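Search this site Go

May
By Valbona Grgić

Visiting Likar: big claims, a small table

I went to the Likar open afternoon with a bad attitude, and I should say so at the start. I have been to a lot of robot open days. There is usually a clip of something folding a shirt, and the shirt is usually the same one every time. The invitation promised "household skills from human hands, with no robot in the loop," and I had underlined the second half in pen on the train.

About a dozen of us got the tour, which started late and began in a corridor. Hildegard Kramer runs the manipulation group and she talks fast. The method goes like this. People hold a gripper in each hand and do ordinary chores with it, with a camera mounted on the gripper looking out past the fingers. The recordings are used to train a control policy, and the policy is later put on a robot arm that carries the same fingers and the same camera. No arm is needed while the data is being made, so collecting it is cheap. The idea isn't Likar's own and Kramer didn't pretend it was. What the group says is new is the filtering step, called Brolach, which throws away recordings it thinks will teach bad habits.

Their headline result is that a policy trained on 400 filtered recordings did as well as one trained on 2,000 unfiltered ones. That is a very nice number to put on a slide. I asked what "as well as" meant, and it took three people to answer me.

Stojan Nikolaidis, who wrote most of the filter, gave the straightest reply. They ran 60 trials per policy, on pick and place tasks with things from around the house. Success meant the object ended up inside a marked zone and stayed upright if it was the kind of thing that should be upright. Fine. Were the objects in the trials different from the ones in training? Some were. How many? He'd have to look. He did look, to his credit, and came back during coffee to say that the held-out objects were a separate table in the appendix, and that the gap between the two policies there was "within noise, but in both directions." I wrote that down exactly, and I still don't know if it helps them or hurts them.

The filter is also the part I trust least. It scores each recording by how smoothly the hand moved and how quickly the grasp closed. But people slow down and fumble for good reasons. If you throw out every hesitation, you may be throwing out the only examples of someone recovering from a poor approach. Bujar Georgiev, who had come over from Farnex and sells warehouse equipment for a living, put it more bluntly than I did: his customers pay for the recovery. Kramer said a version that keeps recoveries is in progress. It's always in progress.

The collection room was the best stop. It's kept dark apart from the work area, and the tables are low enough that I'd want a stool after ten minutes. Doina Gashi, who supervises the sessions, let us try the grippers ourselves. They are heavier than they look in the videos, and my wrist complained before I'd done anything useful.

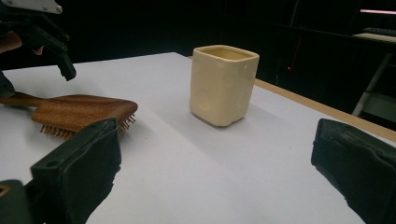

Gashi said the awkward objects are chosen on purpose, and that a new person needs most of a morning before their recordings get through the filter at all. She told us one session produced 134 recordings and the filter kept fewer than half. I would like to have seen the rejects. I asked, and was told they aren't stored, so nobody outside the group can check what Brolach considers a bad habit. For a paper whose whole claim is about what to leave out, that's a strange thing to delete.

We ended with a live run on the arm, using the Khunthong set of test tasks. Four attempts, three good. On the fourth the gripper closed a little short, backed off, and stood there until someone pressed stop. One run of four tells you very little either way, and I'd rather watch that than another edited clip.

Would I go again? Yes, if they keep the rejects next time. The code is supposed to be out by the fall. The coffee was bad and the bus back runs once an hour, so leave before the last round of questions.

Contact | © Valbona Grgić | Back to top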